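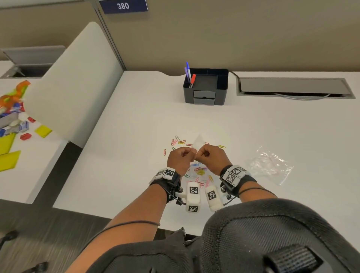 I went to the Rokeo open day in November expecting robots doing backflips. What I got was paper clips.

The idea is that a person does a dull job while wearing trackers on both wrists, and later a robot learns to do the same dull job. Khoa Phí, who ran our tour, said the arm they call Kwofie had been shown the bagging task 944 times. It then took 11 minutes to bag 3 clips in front of us and dropped one of them. We clapped anyway. A kid behind me asked if it could do homework.

Visitors could have a turn with the wrist gear too. I did mine badly, and Khoa said bad ones are useful, which I have decided to take as praise. Little plastic bags are hard to open when strangers are watching. The coffee was good, and I stayed for a second demo at three.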